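ACTA DE LA REUNIÓN ORDINARIA DE MAYO
Asociación de Aficionados a la Exploración Espacial Wunden
Grupo de trabajo «Base lunar simulada»

Lugar: sala pequeña del local, porque la grande la tenía el coro.
Hora de inicio: 19:00, según la convocatoria. 19:21, según el reloj.
Asistencia: quórum suficiente, contando a quien entró preguntando por el coro y se quedó hasta el punto 3.

Orden del día

1. Aprobación del acta anterior
2. Estado del módulo Skidumport
3. Oferta de Onamex para el recubrimiento
4. Protección contra la radiación: regolito o agua
5. Simulación de verano: turnos, comida y descanso
6. Biblioteca
7. Ruegos y preguntas

1. Aprobación del acta anterior

Se aprueba con dos correcciones. Donde decía «el módulo es estanco» debe decir «el módulo se pretende estanco». Donde decía «aplausos» debe decir «un aplauso».

La secretaría recuerda que las actas se envían con antelación para que alguien las lea. Se toma nota del recordatorio, que ya figuraba en el acta anterior y tampoco se leyó.

2. Estado del módulo Skidumport

El equipo de estructura informa de que el módulo sigue en pie. Se felicita al equipo.

La cúpula tiene ya colocados todos los arcos y falta cerrar el anillo inferior, que no cierra. La explicación técnica ocupó bastante tiempo y puede resumirse en que una parte del equipo midió por dentro y la otra por fuera. Se proponen dos soluciones: rehacer el anillo o declarar que la holgura es una junta de dilatación térmica. La segunda opción despierta simpatías inmediatas, hasta que el equipo de documentación pregunta qué temperatura lunar se prevé alcanzar en el aparcamiento.

Se acuerda rehacer el anillo.

La esclusa funciona en el sentido de que tiene dos puertas. El enclavamiento que debería impedir abrir las dos a la vez depende por ahora de la buena voluntad de los tripulantes. En la última prueba la buena voluntad duró hasta la hora del bocadillo. El equipo de electrónica se compromete a instalar un pestillo con relé antes de la próxima reunión y pide que no se cambie otra vez el cableado «para que quede más ordenado».

Se discute el nombre del módulo. Hay socios que consideran que Skidumport no dice nada a los visitantes. Se les responde que ya está pintado.

3. Oferta de Onamex para el recubrimiento

Se lee la carta de Onamex, que ofrece láminas reflectantes sobrantes de fábrica a cambio de que su logotipo aparezca en el exterior del módulo. La carta no precisa el tamaño del logotipo. El boceto adjunto, sí: ocupa la mitad de la cúpula y tapa la única ventana.

Intervenciones a favor: el material es bueno, es gratis y el que tenemos se despega.
Intervenciones en contra: una base lunar con la ventana tapada pierde parte de su interés educativo.

Se vota contestar a Onamex agradeciendo la oferta y proponiendo un logotipo que permita ver la calle. Queda aprobado con 3 votos en contra, todos de partidarios de no poner ninguno. Uno de ellos pide que conste que en la Luna no hay nadie que vaya a leerlo. Consta.

Se retira la persona que buscaba el coro. Se le entrega un folleto.

4. Protección contra la radiación: regolito o agua

Viene aplazado de las tres reuniones anteriores y era, en teoría, el motivo principal de la convocatoria.

El grupo partidario del regolito defiende cubrir el módulo con sacos de tierra, por ser lo que previsiblemente se haría en la Luna: el material ya está allí, no hay que lanzarlo y detiene también los micrometeoritos. El inconveniente local es que hay que subir los sacos a la cúpula, y que el grupo partidario del regolito presentó en bloque un problema de espalda cuando se abrió la lista de porteadores.

El grupo partidario del agua defiende un doble techo con bolsas. El agua es rica en hidrógeno, frena bien las partículas, deja pasar algo de luz y además se bebe. El equipo de estructura pregunta si alguien ha calculado el peso. El grupo partidario del agua contesta que en la Luna sería la sexta parte. El equipo de estructura contesta que el aparcamiento no.

Se sugiere una tercera vía, enterrar el módulo. La presidencia ruega que se lea el contrato de cesión del solar, en particular donde dice «sin alterar el pavimento».

Acuerdo: se hará una maqueta de cada sistema, a escala, sobre una porción del techo, y se llevarán las dos a la jornada de puertas abiertas para que el público compare. Cada grupo carga con la suya.

5. Simulación de verano: turnos, comida y descanso

La simulación durará 60 horas seguidas, con 2 tripulaciones que se relevarán por la esclusa. Se rechaza la propuesta de alargarla, presentada por socios que no figuran en ninguna de las tripulaciones.

Comunicaciones. Se mantendrá el retardo artificial en la radio. Se recuerda que el retardo no se evita enviando mensajes por el teléfono personal ni gritando por la junta del anillo inferior. El control de misión se instalará en la cocina del local, con la condición expresa de no freír nada durante los turnos, porque el olor llega al módulo y el año pasado provocó lo que el informe final llamó «una actividad extravehicular no programada».

Comida. El menú será deshidratado en su totalidad. Se nombra un equipo de cata, que se constituye en el acto y con más miembros que el de limpieza.

Descanso. El equipo de habitabilidad presenta su estudio sobre los camastros, que según la ficha del módulo deben ocupar poco, ventilar bien y guardarse sin herramientas. La espuma del año anterior cumplía lo primero y nada más; a las pocas horas los tripulantes pedían volver a la Tierra por razones de sudor.

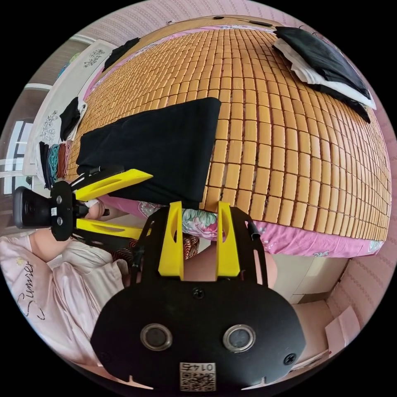
El requisito de ventilación es el que más papeles ha generado, con un anexo sobre convección que pocos han terminado y que la secretaría guarda por si hay que calzar una mesa. El equipo de habitabilidad sostiene que la respuesta puede ser doméstica y de precio razonable: una estera de bambú de piezas pequeñas como la que cubre esa cama, puesta encima de la sábana rosa de flores. El grupo del regolito objeta que el bambú no crece en la Luna. Se le pregunta si la espuma crece. Hay quien apunta que la sábana estampada rompe la estética del módulo, que es gris, y quien contesta que precisamente por eso le gustaría tenerla en el turno de noche.

Se acuerda probar una estera en el camastro inferior y dejar el superior como está, a efectos de control. Los tripulantes rellenarán el cuestionario de sueño al despertar y no tres semanas después, de memoria y todos con la misma letra. La ropa de cama la aporta cada cual, en el color que quiera.

Higiene. Se aplaza por la hora.

6. Biblioteca

Sigue sin aparecer el ejemplar de Ó Dubhghaill sobre hábitats inflables. El registro de préstamos indica que salió en mano de alguien que firmó con una raya. Se invita a la raya a devolverlo sin preguntas ni multa. Si no aparece, se comprará otro con cargo a la partida de imprevistos, que este año ya ha cubierto dos cosas perfectamente previsibles.

Se aceptan en donación varias cajas de revistas de astronomía. Se ruega a los socios que no traigan más revistas de astronomía.

7. Ruegos y preguntas

Se pregunta si el traje de paseo lunar se puede lavar. Se puede el exterior, a mano. El casco es una pecera y admite lavavajillas, pero hay que quitarle antes las pegatinas.

Se pregunta por qué el vehículo explorador solo gira a la izquierda. El equipo de electrónica responde que está estudiado. Se pregunta si el estudio incluye una solución. El equipo de electrónica responde que incluye un recorrido de demostración en sentido antihorario.

Se ruega que quien utilice la impresora de piezas anote el consumo de filamento. La mitad de lo gastado en el último trimestre corresponde al módulo y la otra mitad, a juzgar por lo encontrado en la papelera, a dinosaurios.

Se pregunta si el coro va a ocupar la sala grande todo el verano. Se queda en preguntar al coro.

Tareas pendientes

Estructura: rehacer el anillo inferior, midiendo todos por el mismo lado.
Electrónica: pestillo con relé en la esclusa; giro a la derecha, si procede.
Secretaría: carta a Onamex con boceto alternativo.
Grupos de regolito y agua: maquetas y transporte de las mismas.
Habitabilidad: compra de una estera y fotocopia de los cuestionarios.
Biblioteca: localizar la raya.

La próxima reunión se celebrará en junio, en la sala que quede libre. El punto de higiene irá el primero.

Se levanta la sesión a las 21:40, hora en que el local apaga la luz del pasillo.

La secretaría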